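3. ティーボックスの準備と詰め方

文:ソユル・ソン 5月

箱が届いたら、いよいよ茶葉選びの前のお楽しみ、仕切りの準備です!ここを丁寧にやっておくと、毎朝ふたを開けるのが本当に楽しみになりますよ。

1. 平らで安定したテーブルに箱を置き、「TEA」の文字を手前に向けます。
2. ふたの両脇に手を添えて、ゆっくり持ち上げます。
3. 乾いた柔らかい布で、9つのマスの中をひとつずつ拭きます。角の木くずは綿棒で。

注意:ふたにはガラスがはまっています。片側だけを持って勢いよく開けると蝶番に負担がかかります。
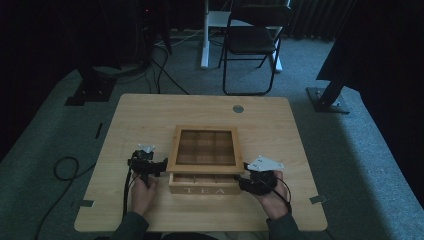

拭き終わったら、ふたを開けたまま2時間ほど風を通したいところですが、急ぐ日は省いてもかまいません。次はティーバッグを入れていきます。

4. 個包装のまま、縦向きに立てて入れます。ぎゅうぎゅうに詰めず、指が入るすき間を残してください。
5. よく飲むお茶は手前の3マスへ。わが家はアッサム、ほうじ茶、ミントで決まりです(ミントは香りが強いので、必ず個包装で!)。
6. ふたを静かに下ろし、袋の端が挟まっていないか、ガラス越しに確かめます。

メモ:マスごとに色の違う袋を並べると、閉じたままでも選べて、眺めもぐっと華やかになります。ガラスの指紋は、から拭きで落としてください。水洗いは厳禁です。

お問い合わせ:Usel お客様窓口 | © Usel | ページの先頭へ戻る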